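Monday, August, after lunch

Third go at the moisture problem in the back store. Writing this down while the fan is still running and I can half hear myself think.

So the story so far, for whoever picks up this notebook next: the paper stock for the Drendale prints has been curling again. Mostly the heavy cotton sheets on the lower shelf, and mostly at the short ends. I blamed the supplier in July and I take that back. I pulled a sheet from an unopened pack and left it on the lower shelf over the weekend, and by this morning it had a curl you could roll a pencil down. Same pack, sheet left on the top shelf, flat as anything. So it's the shelf, or the wall behind the shelf, or the floor under it (my money's on the wall).

Humidity on the little dial gauge read 63 percent at the bottom and a fair bit lower up top. I didn't write the top figure down because I was holding the flashlight in my teeth, sorry. Will redo it tomorrow morning before the door gets opened and everybody's coffee steam goes in.

What I did today:

- moved all the cotton stock up to the top two shelves, and the cheap proofing paper down
- pulled the whole rack out from the wall by a hand's width
- cut 14 test strips from the curled sheet, long grain and short grain mixed, and marked the grain direction in pencil on the back
- put half of them under the glass with blotters, left the other 7 hanging on the line by the sink

The hanging ones are the ones I'm curious about. Last winter I got a curled sheet nearly flat just by hanging it for a day with a clip on the bottom, and I've never been able to repeat it! Could be that it was a dry week. Could be the clip was heavier than I remember. I used the small bulldog clips this time, one per strip, so at least I'll know what I did.

Grain direction matters more than I'd been giving it credit for, by the way. The short grain strips were visibly worse before I even started. If that holds up, we should be cutting the Erkby cards the other way around, and that means 968 cards off a different layout – more waste per sheet, but I'd take the waste over another batch that won't stack. I haven't done the sums on it yet. There's an old cutting plan for that size in the blue folder, or there was.
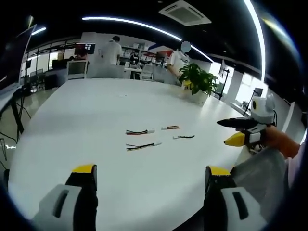 Ink notes, quickly, before I forget. The Andreadis black is still going on too tacky. I added a touch more reducer than last time, maybe half a knife tip, and it lifted the surface of the paper on the first pull and behaved fine on the second and third. I suspect the first pull was just me rushing. The Bista blue is lovely, no complaints, although it takes forever to dry on the coated stock and I've got a thumbprint on the best one to prove it. Leave those on the drying rack until Wednesday at least, please, even if they feel dry.

The roller with the nick in it is now hanging on the far hook with tape around the handle. Don't use it for anything with a solid background. It's okay for texture and I'd rather keep it than toss it, so it stays.

Still to do:

- gauge readings top and bottom, first thing, door closed
- look at the strips after a full day and again after two
- find out if the wall behind the rack is an outside wall (I think it is, the drainpipe comes down right there)
- price up a small dehumidifier, the kind with a tank you empty
- more blotters, we're down to the ratty ones

4:40, quick look at the hanging strips before I lock up. The long grain ones are already better. Short grain, no change I can see, and one has slipped its clip and is on the floor behind the sink. I've hung it back up and put a cross on it.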